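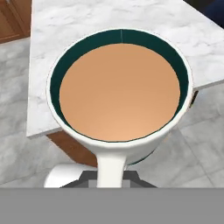 Step 4: Lifting and Carrying the Filled Mug

Print this page | E-mail this page

This step is part of the Grirkgate simulation unit for student teams. Complete Steps 1 through 3 before continuing. The kitchen must be loaded and the gripper closed on the mug at its handle.

1. Set the arm speed to 12 percent. Teams may raise this value only after three clean lifts in a row.

2. Raise the mug straight up until its base clears the countertop. Do not rotate the wrist during the lift.

3. Switch to the wrist view and check the liquid. With the mug filled close to the top, as in the view shown, a small tilt is enough to cause a spill. The surface should remain flat.

4. Move the arm sideways in short segments — pause after each one and check the liquid again before going on.

5. Lower the mug at the target and open the gripper fully before backing away.

6. Save the run under the team name and attempt number. Unsaved runs cannot be scored.

Scoring

A run is worth up to 90 points. Teams need 83 to move on to the Collado course, where the mug is carried between two counters. Spilled liquid is scored by the simulator and may not be appealed.

If the mug slips

Stop the arm, reset the kitchen, and repeat Step 3. Most slips come from a grip set too low on the handle. Report repeated faults to the lab desk before the December round.

Contact the Lab Desk | Copyright Grirkgate Student Robotics Program | Back to top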